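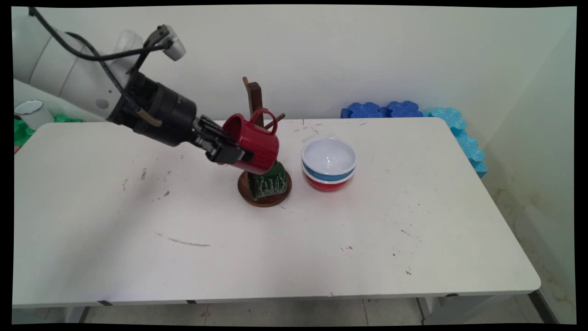

Mug tree keeps tipping, any fixes?
Asked by Mansa Bonsu

I finally got a wooden mug tree (dark brown, round base) and I love it, but once there's a heavy mug on one side the whole thing leans! Do I hang from the top down or the bottom up? I have 4 mugs and a stack of bowls that has to live next to it.

2 answers

Skornine, Tuesday
Bottom first, always. Then put the next one on the opposite side. I also stuck felt pads under mine and it quit sliding around. Leave yourself some room by the bowls or you'll whack the rim with a handle, ask me how I know.
17 people found this helpful

Tulier
just get hooks for under the cabinet, way easier. mine cost 9 bucks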